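The Sock Mill at Madavdale - an open day worth the drive

I had been meaning to go to the open day at the old knitting mill in Madavdale for years, and this November I finally managed it, with my friend Puspita Majimbun in the passenger seat and a bag of oranges between us. It is 228 miles from Dimcombe if you miss the turn at Inier, which we did, so we rolled up just as the first tour was leaving. 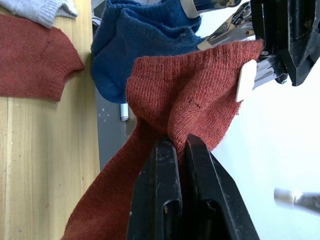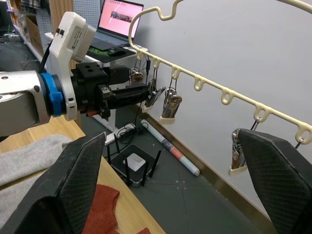
Rust-red ribbed knit in the first picture, and a metal clip hanging at the drying rack in the second.

Our guide was Larasati Khoo, who started at the mill straight out of school and has a lovely carrying voice, a good thing once you get into the knitting hall! The old circular machines are set going one by one, and by the time the last of them joins in you can feel it through the soles of your shoes. She told us the mill had 700 people on the payroll in its best years, most of them from the streets right behind it, and that the whistle at 7 in the morning did for the whole valley what an alarm clock does now.

Upstairs is the pattern room, and I could have stayed there all day. Drawer after drawer of sample cards, each with a little square of knitting sewn on and notes in pencil (some of them quite rude about the customer). Puspita found one for a ribbed hiking sock that she swears her grandfather wore - same heel, same stripe at the top.

The dye house was a bit of a squeeze with our group, and I'd have liked more time for questions. Darmawan Hutapea talked us through matching wool from one batch to the next, holding skeins up at the window and asking us to pick the odd one out. I got it wrong twice.

Lunch is in the old canteen. Have the lentil soup, and get there before noon if you want the cheese rolls. Admission is $8, parking is free in the field across the bridge, and there are a lot of stairs, so wear sensible shoes. The shop takes cards now. I came home with three pairs of socks and a darning mushroom, and Puspita is already asking about the spring one.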